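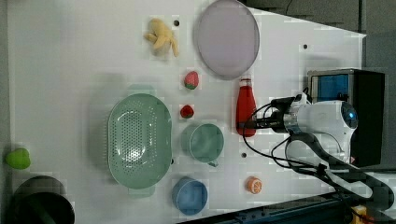 Play food gets sticky faster than anything else in the toy box, and most of it can be cleaned in one afternoon. Sort it by material first. Hard plastic pieces go in a sink of warm water with a squirt of dish soap for 10 minutes, then get a scrub with an old toothbrush. Anything plush, like a banana with soft peel flaps, stays out of the sink. Put it in a zippered mesh bag and run it on cold, gentle, with half the usual detergent. Open the flaps out flat before drying so the seams don't stay damp.

Toy plates and cups
Top rack of the dishwasher if the label allows it. Skip the heated dry — thin plastic warps.

Squeaky or hollow pieces
Don't soak these. Wipe with a damp cloth and a drop of soap, then wipe again with plain water.

Drying
Lay everything on a towel for 24 hours. Plush toys may need longer. Turn them once.

Crayon marks
Baking soda on a wet sponge takes off most of it. For old marks, leave the paste on for 5 minutes and rub again.

Storage
Use 2 open bins, one for hard toys and one for soft. Lids trap moisture.

Updated Jul 8, 2025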